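The sweater that waits for winter

By Róisín Fitzgerald

In Skikavville the first cold evening comes without warning. I moved here 12 years ago from a place where we had only a rainy season and a dry season, and in my first year I owned one coat and no gloves. My neighbor Plernero, a retired bus driver, looked at me in the stairway and said, "You need layers." I did not know the word in this meaning. I thought he was speaking about cake.

Since then I have become interested in how people here keep their warm clothes. Every family has its own method, and most of them learned it from a grandmother. In the building where I live, the summer things go up to the attic and the winter things come down, and for one weekend the stairs smell of cedar and old soap.

The shop Ó Flaithearta, on the hill behind the station, has been repairing winter clothes for 47 years. The woman at the counter told me that people bring a sweater when the hole is already as big as a hand. She would prefer to see it when the hole is small — then the repair takes her one lunch break. She charges 7 for a small hole and 50 for a new zipper, and she does not like to discuss either price.
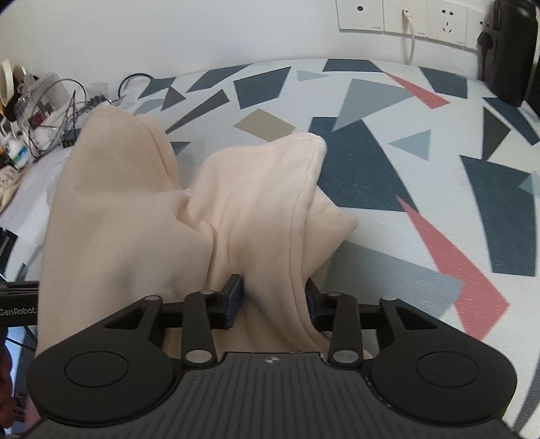 Cream-colored fleece, a favorite for the cold months.

Wool is what she respects most, but fleece is what most people bring. It is light and it dries quickly. It also has enemies. A hot dryer makes it hard and flat, and fabric softener leaves a film on it. Her advice is to turn it inside out, wash it cool and hang it in the air.

In Irneneo, the village where Plernero was born, winter clothes were shared between cousins. A jacket went from the oldest to the youngest, and each child's name was sewn under the collar, one below the other. He still has such a jacket, with four names. His is the last, and the sleeves end well above his wrists.

I put away my own things in March, usually too early, and then I am cold for two weeks. This year I took them out again on 26th November. One glove was missing, and the gray cardigan had a hole at the elbow, still a small one, so I walked up the hill with it before lunch.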